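Filed under: Grantee Updates > Community Tech

Progress report to the Wostholm fund, 31 August 2022

Hi Pei-shan,

Well, the old equipment room at Stirkent is finally getting sorted! When you last visited in February you could barely get the door open, and I promised you'd see a floor by the end of summer. You will (most of it, anyway). Ya-wen Yen and I have been pulling gear out of the racks, wiping it down and deciding what stays, what goes to the Tallent learning lab and what heads off for recycling.

The networking pile went faster than I expected. We've logged 141 pieces so far, and 45 of those are set aside for Tallent. Switches are easy: we check the ports, plug them in, write up a label and move on. Servers take us forever, mostly because every drive has to be wiped and signed for before anything leaves the building.
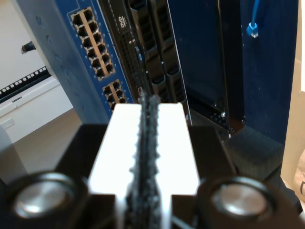
Blue network switch and black server with a DVD drive.

Money next! We've spent $799 of the $1000 you gave us for supplies, nearly all of it on shelving, bins and a decent label printer (the cheap one jammed constantly and I sent it back). The rest is for patch cables, and Rosário Cunha is getting a price from Chung.

One thing has slipped. The drive wiping is behind, and I'd like another month for it if that's okay with you. Kam-wah Chu has offered us two evenings a week, so I don't think we'll need longer than that.

Could you let me know about the extra month before we book the recycling pickup? I'll send the full inventory sheet along with the receipts.

Thanks so much,
Shuk-fan Hsiao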